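Robot Learning & Teleop > Data collection > Furniture assembly: how many demos before you bother training?

Started by gluestick_hex

gluestick_hex
Right, quick one before I lose the bench on Friday. We're doing two-arm teleop demos on chair legs, and the first batch is 40 episodes. Policy trained on those gets one arm to the leg fine and then just sort of hovers. Dithers. Second arm does nothing usefull.

Question is do I carry on to 100 of the same thing, or stop and change how we're collecting? Boss in Porkau wants a number by end of August and I'd rather not give him one I made up.

Setup is two arms, head camera, white chair, black cover on the table. One operator so far (me).

mintcake
100. Always more data. 40 is nothing for two arms.

oldsprocket
Disagree with the above, and I say that every time someone posts this. 40 clean ones should show you something. If both arms are meant to be doing a thing and one is asleep, go back and look at what that arm does in your demos. Bet you it's parked half the time while you concentrate on the other hand.

gluestick_hex
Errr. Yes. It probably is parked quite a lot.

tidewrack
What does the head view look like? Post some. Everyone says "head camera" and then it's pointing at the ceiling

gluestick_hex
Ok, few from the set, no particular order 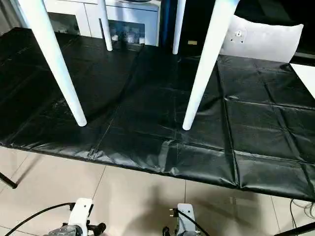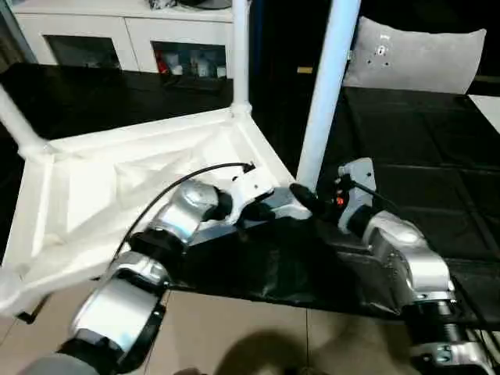
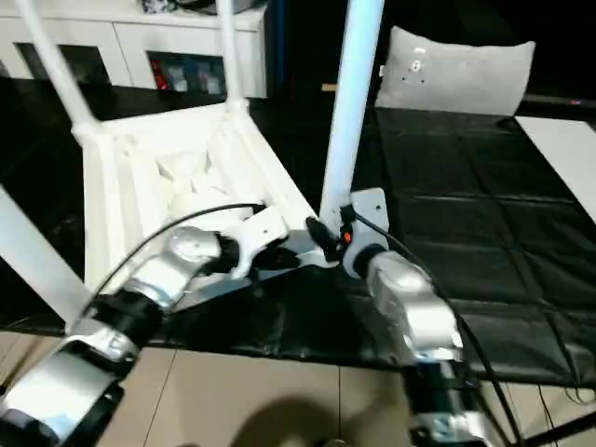 Other things I should of said first time round. Episodes are whole tasks at the moment, start to finish, no cutting. I do wonder if that's half the problem – the long ones have loads of me faffing about, regripping, backing off, having a think. All in there. Model presumably learns to have a think as well.

tidewrack
Model absolutely learns to have a think. Cut the pauses. Not all of them, just the ones where neither arm moves.

mintcake
Don't cut anything!! You'll get jumps. Seen it wreck a whole set at my last place.

tidewrack
Jumps if you cut mid-move. I said where neither arm moves. Read the post

mintcake
I read it. Still wouldn't

oldsprocket
Background to worry about more than pauses imo. White chair and a white cabinet behind it. If your policy is hunting for a leg against white doors that's a hard job from one camera, espcially when the chair is up on its feet and the legs go right up past the top of the view. Can you hang something dark at the back?

gluestick_hex
Could do, there's a spare bit of the black stuff. But then it only ever works in front of black stuff? The Proltstead bench has a totally different wall behind it and the thing is meant to run on both.

oldsprocket
Then collect on both. You want it to work in two places, record in two places. Dark backdrop is for finding out if the background is your problem, not for ever.

parsnip_loop
Shiny cover would bother me as well. Creases catch the light and it'll never sit the same way twice. Matt cloth, pinned at the corners. We had a glossy mat and the grasp point wandered whenever someone moved a lamp

gluestick_hex
It's there so the chair doesn't get scuffed, wasn't really a vision decision. Noted though.

mintcake
Leave the cover. Variation is good. You WANT it to sit different every time.

parsnip_loop
Variation in what matters, sure. Glare doesn't matter, it just eats demos.

kettle_nine
Coming at this from the labelling side. We use Vasilakis for the sorting and what helped most was tagging each episode with which arm is holding and which is working. Just that. Takes seconds. Then you can see straight off if you've got a pile of left-holds and hardly any right-holds.

Ours was 9 right-holds in the entire first set. No wonder it never did it.

gluestick_hex
oh that's horrible. Going to check mine now

gluestick_hex
Checked. Not as bad as yours but not good. I'm right handed, so right arm does all the fiddly work and left just clamps on and sits there. Every single time near enough.

kettle_nine
There you go then

oldsprocket
Which arm is it that hovers in the trained one?

gluestick_hex
Right goes to the leg and hovers. Left never goes and grabs the seat end. So right is waiting for left? and left is waiting for christmas

oldsprocket
Sounds like it. In your demos left is already holding for nearly all of the run, so the bit where it reaches out and grips is a tiny slice at the start. Record that slice on its own. Short ones, reach and grip, chair turned a bit between each. 100 of those is an afternoon. Beats another 60 long ones by miles.

mintcake
Or do the 60 long ones and the slice comes with them. Same thing.

oldsprocket
It isn't the same thing, it's 60 grips against 100, and a week of your life.

tidewrack
+1 for short ones. Also get a second operator. 2 people with different habits did more for us than doubling the set. Mine grips from above, I grip from the side, policy copes with both now.

parsnip_loop
Half agree on that. Two operators who grip differently gave us mush, it averaged the two and went for the gap in the middle. Depends on your model a lot. What are you training on?

gluestick_hex
Terka, the stock config. Haven't touched anything apart from the camera size.

parsnip_loop
Then I'd keep it to one operator till the short set works, get someone else in after.

tidewrack
Fair, I've no idea how Terka behaves with that.

gluestick_hex
Ok plan. Short reach-and-grip set first, turning the chair between. Tag hold arm / work arm. Swap hands for half of it even tho I'll be rubbish. Dark backdrop for one small test only. Leaving pauses alone for now so mintcake can sleep

mintcake
thank you

kettle_nine
Do the tags as you go, not at the end. You will not go back and do them at the end.

oldsprocket
Keep a few episodes back for checking and don't train on them. Saying it as it wasn't in your plan.

gluestick_hex
It wasn't in my plan. Adding it. Will post the numbers after Friday if the bench is still mine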